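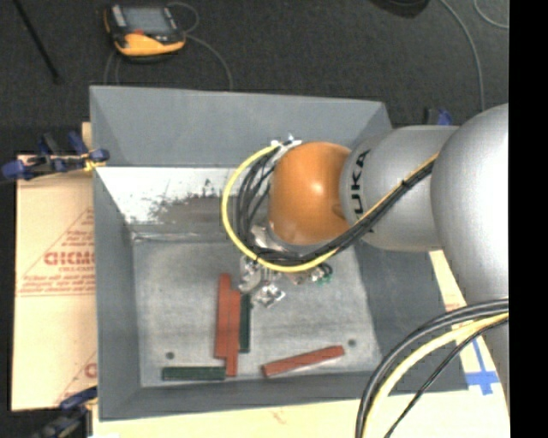 A scuffed bottom is no reason to throw a bin out, Anikó Csonka told us when we first asked around about old storage bins, and she would sooner buy one with marks on it than a new one.

Renata Godoy agrees with her, up to a point. She buys, cleans and resells used bins and tubs from a rented unit in Undevley, under the name Stonlow. Most of her customers run small shops or schools. We met her there at nine in the morning, while she was sorting a delivery.

"People see the scrapes and want money off," she said. "I tell them to run a hand over it first. If it's smooth, it's only color. If it catches your skin, then we talk about the price."

Her check starts with the corners. A bin that has carried too much weight will open up where the walls meet, and she looks for that before she looks at anything else. Then she sets it on the floor and presses on each corner in turn. If it rocks, it goes in a separate pile.

She likes sloping sides for small loose items such as blocks or fittings. "Things slide down to the middle. With straight walls you're always digging in the corners, and the last few pieces stay in there for months." The drawback is floor space. A bin with slanted walls is wide at the top, and you lose some of that width at the bottom. She had one buyer who measured the base, forgot the rim, and had to send back 2 pallets.

We asked how deep a bin should be.

"Less deep than you think. Reach in and touch the bottom without bending. If you can't, you'll stop using the bottom third."

Color comes up more often than she expected when she started in January. Gray is what she gets most of, and it is what she recommends for mixed contents. Bright pieces show up well on it. Dark screws and washers don't, and for those she suggests a pale liner, cut to fit and left unglued so it can be lifted out with the dust.

For cleaning she uses warm water, dish soap and a stiff nylon brush. She has given up on scouring powder. "It takes the smudge off and leaves a dull patch the same shape. Now you've got a dull patch." On bare metal she dries the surface with a towel right away and leaves the bin tipped on its side overnight.

The stock that morning came to some 400 pieces, many from the old Núñez warehouse on Ostell Road. The building went up in 1907 and Godoy had hoped for something older in the back rooms, but it was mostly the same three sizes.

She does keep one bin for herself. It has a dent in one wall and holds packing tape, twine and a pair of gloves.

"I've been offered money for it," she said. "I'd have to find somewhere else to put the tape."

Stonlow is open to callers until four. Larger orders should be arranged by phone, and buyers need to bring their own straps.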